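Gusis Kitchen Program: Progress Report to the Wandevmont Fund
2 Jul 2023

14 shares | 3 comments

Summary

This report covers the period since our last update in April. The grant pays for basic kitchen equipment and for short cooking sessions held at our Ninh Street site. We planned 8 sessions for the period and held all of them. Total attendance was 121. Three sessions were full and we had to turn people away from the last one.

Equipment

The first purchase round is finished. We bought small appliances, bowls, pots and trays, and we replaced items that were chipped or missing lids. The order from Jarno came in two deliveries. The second was short one box of bowls, which has been credited to our account. We have $300 left in the equipment line and would like to carry it into the next period.

We decided against a full-size oven. The wiring in the room would have needed work, and a toaster oven covers the recipes we teach. It stays at one end of the white table with the door facing the work area, so that trays can go straight in. People have asked for a second one, and we are looking at whether the outlets can handle it.

Table setup

Most of the complaints in April were about clutter. Food, bowls and bottles ended up wherever there was a gap, and the first part of each session went to clearing up. We now keep fewer things out at once. Fruit goes in a bowl or a pot until it is needed, and the larger basin is kept to the side for rinsing. Condiments are still a problem. The ketchup tends to end up lying on the tray, and the tray then has to be wiped before use. 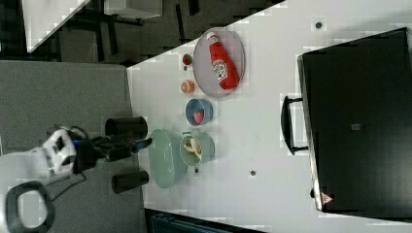 Sessions

The sessions follow the same plan each time: washing and sorting, one cold dish, one hot dish, cleanup. The cold dish has mostly been fruit, which is cheap and needs little equipment. Open-face toast was the most popular hot dish. Baked tomatoes took longer than planned and ran into cleanup time twice. We have moved them to the end of the list.

Food costs were slightly under budget. Bananas and citrus were steady in price. Strawberries were not, and we will use them less after the summer.

Next period

We plan to run the same number of sessions, print the recipe cards in larger type, and add shelf labels in the storage closet. The outlet check should be done before any further appliance is ordered. Receipts for the period are being sent separately.

Share this report | 3 comments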